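Site Visit Notes: Bimanual Manipulation Demonstration
Introduction to Robotic Manipulation, Week 4
Issued March 23, 2022

Read these notes before the tutorial. They cover the demonstration at the Rirnow laboratory and the material you will need for the short report. The kinematics on the Week 2 sheet are assumed.

Arrangements

The demonstration runs for 90 minutes, split between a talk in the seminar room and time at the bench. Students attend in groups of up to 25. Enter by the Distetti building's side door and sign the visitor sheet. Bags stay in the seminar room. Closed shoes are required on the lab floor, and long hair must be tied back.

Stay behind the line on the floor while the arms are powered. The operator will call "live" before enabling the drives and "safe" after disabling them. Questions are welcome in either state, but do not lean over the table to point at something. Anyone may call a stop.

What is being demonstrated

The platform is known in the lab as Cara. It is an upper-body system with two arms, each ending in a multi-fingered hand, and is driven by teleoperation. The operator's wrist and finger positions are mapped to the robot's wrist pose and finger joints. There is no autonomous planner in the loop during the session. Students in earlier years have written reports assuming there was, and lost marks for it.

The task set is called the Yazdani sequence in the lab's own documents. It consists of short tabletop tasks with household objects, ordered by difficulty:

Reach and retract, one arm, no contact.
Grasp and lift a mug, one arm, with the other arm held clear.
Grasp a small cube and set it down in a marked area.
Transfer an object from one hand to the other.

The mug task will take up most of the discussion, and the report question is based on it.

Notes on the mug grasp

A mug looks like an easy object. It is rigid, has a near-cylindrical body and is light compared with the payload of most arms. The difficulty is in the choice of grasp. The main candidates are a wrap around the body, a pinch on the rim and a hook through the handle. Each puts different demands on the hand.

The wrap gives the largest contact area and tolerates error in wrist position along the mug's axis. It needs clearance for the fingers on the far side and brings the knuckles close to the tabletop. The rim pinch needs little clearance but resists rotation poorly, so a full mug will swing. The handle hook suits pouring, but the fingers must be thin enough to fit, and orientation error of a few degrees can cause a miss.

For an opposed grasp, consider the thumb and the remaining fingers as two virtual fingers. The line between their contact centres should pass close to the object's centre of mass. If it passes above or below, gravity produces a moment about the grasp axis that friction alone has to carry. That moment is what tips a mug as it leaves the table.
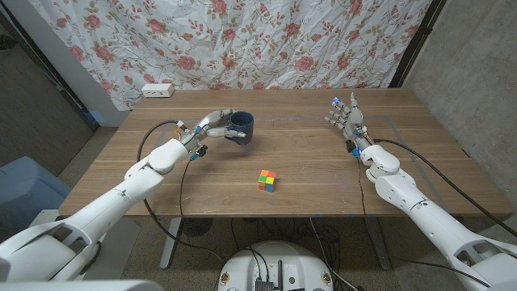 Figure 1. Wrap grasp with the left hand. The mug is just clear of the table and its rim is slightly tilted; the right hand is open and empty.

Use Figure 1 when you answer part (b) of the report question. Consider where the thumb is placed relative to the handle, and what that placement leaves available to the other fingers. A small tilt at lift-off is acceptable for an empty mug. State in your answer what would change if the mug were filled to within 2 cm of the rim.

The idle arm

Holding the second arm still is part of the task. In teleoperation an unused hand tends to drift as the operator concentrates on the active side. Two remedies are in common use. One is to clutch the idle arm, which freezes its commanded pose until the operator re-engages it. The other is to leave it live and rely on the operator. The first is safer for the objects on the table. The second makes a handover quicker, as no re-alignment is needed – when the clutch is released, the operator's hand and the robot's hand may no longer agree, and the offset has to be absorbed somehow.

When watching, note which method the operator says is in use. You will not be able to tell reliably by looking.

Cables and workspace

Cables leaving a wrist limit the usable workspace before the joint limits do. A loop long enough for full wrist rotation is also long enough to catch on a table edge or sweep a light object aside. A loop that is too short applies a torque at the wrist, and this shows up as a bias in any force estimate made upstream of it. Look at the left-hand cable in Figure 1 and sketch how the loop would move if the forearm rolled through 90 degrees in each direction.

Routing cables inside the arm removes most of this trouble at the cost of maintenance time. We will return to the trade-off in the lecture on mechanical design.

Terms used in the session

Aperture: the distance between opposing fingertips before closing.
Pre-grasp: the hand pose held immediately before contact.
Retargeting: the mapping from human finger positions to robot joint angles. It is never exact, as the segment lengths differ.
Slip margin: the applied normal force divided by the minimum force needed to prevent sliding. A value of 1 is the limit.

Report question

Maximum 2 pages, including sketches.

(a) Draw a free-body diagram of a mug held in a wrap grasp, tilted slightly from vertical. Show both virtual finger contacts and label the friction forces.
(b) With reference to Figure 1, discuss the thumb placement and suggest one alternative. Give the conditions under which your alternative would be worse.
(c) Choose one of the two methods for managing the idle arm and defend it for the transfer task.
(d) Submit your cable sketch with a short note on the likely snag points.

Reports are marked out of 25. Part (b) carries the most weight. The January version of this handout had a different part (c), so check that you are working from the current one. Hand in through the course page before the next tutorial.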